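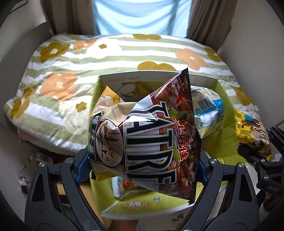 **Tyyne Niskanen** wrote:

Virgilio, I read your long post on the retirement of the Cruzado twice, once with my coffee and once after supper, and I still think you're giving the old ship too much credit. She was a fine minehunter and I don't doubt that the people aboard her loved her (I'd have loved her too!), but a crew of 37 sitting over a suspected minefield is a lot of lives to put in one spot when a towed sonar and a small boat could do the first pass. The money that keeps her going another five years could go to the Udel sets, and those are ready now.

---

**Virgilio Dizon** wrote:

Well, good evening Tyyne, and thank you for reading it twice, which is once more than my wife did.

I knew the Udel would come up. I have nothing against it, and the sonar pictures they showed at the open day were lovely, clean as a whistle. But that was a flat sandy bottom in February with hardly any current. Come up to the Clasterden approaches, where the bottom is all rock and old cable and washing machines, and tell me how many of those clean contacts you still trust. When I was on the route survey up there we logged 293 contacts in one channel and the only way we got through the list was having three or four people who had looked at that same stretch of bottom for years. They'd lean over your shoulder and say "no, that's the boiler, leave it." You don't get that from a console in a trailer on the pier.

I'm not saying keep her forever. I'm saying don't pay her off before you've got somewhere for those people to go.

---

**gunwale_gus** wrote:

Somebody correct me if I'm wrong, but doesn't the Udel set record everything and keep it? So the boiler would be in the library after the first survey, and after that the new kid knows it's a boiler as well as the old hand does.

---

**Virgilio Dizon** wrote:

In principle yes, Gus, and we had a library too, on paper first and then on the computer. The trouble is things move. After a good blow the boiler is half buried and lying at a different angle, and there's a new lump next to it, and the library says "boiler" and a position that's off by a bit. Then somebody has to decide. I wish I could explain it better than that.

---

**Tyyne Niskanen** wrote:

You explain it just fine, and I agree about the people, so let me be fair and split my argument in half. Keep the operators together, yes, absolutely. Put them ashore as a team, with the old survey records and a decent pot of coffee. What I can't get behind is keeping the hull. She's been in dock more than out of it for the last 2 years, her magnetic signature has to be checked every time somebody so much as swaps a pump, and there's one yard left that wants to touch a hull like that.

And before anybody says it, yes, I know the pier team needs a ship to carry the boats out when the weather's bad. Any decent supply vessel with a crane will do that.

---

**halyard_and_hope** wrote:

Long-time reader, don't post much, but I have to speak up on "any decent supply vessel." We tried it in an exercise with a chartered one, the Flandance, 2,138 tons and a very nice galley. She rolled like a barrel with the boat hanging off the crane, and we lost most of a morning getting one sonar body back aboard without denting it. The master was a sweetheart about it but he wasn't going anywhere near the danger area, and I didn't blame him, his insurance wouldn't have allowed it. So we launched from so far out that half the battery was gone in transit.

Not saying it can't work. It wants a proper stern ramp and a crew that practices, and by then you're building a new ship, aren't you?

---

**gunwale_gus** wrote:

A stern ramp conversion is a lot cheaper than a new minehunter though.

---

**Tyyne Niskanen** wrote:

Halyard, thank you, that's the most useful thing I've read on here in weeks, and I'll take back "any." A ramp, then, and a charter that says in plain words how close she'll go. I'd still rather spend on that than on another refit for the Cruzado.

---

**Virgilio Dizon** wrote:

I'd sign for that if they overlapped by one season. Run both in the Clasterden approaches, same channel, same list of contacts, and let the two crews compare notes at the end of it. If the ramp ship and the Udel do as well as the old girl I'll come back on this board and eat my words in front of all of you, and Gus can pick the sauce.

By the way, does anyone still have the bottom charts from the second survey? Mine got wet in the basement and the eastern sheet is stuck to the one under it.

---

**halyard_and_hope** wrote:

I've got the eastern sheet, folded badly but readable. Send me a message and I'll get it scanned at the library after the holidays.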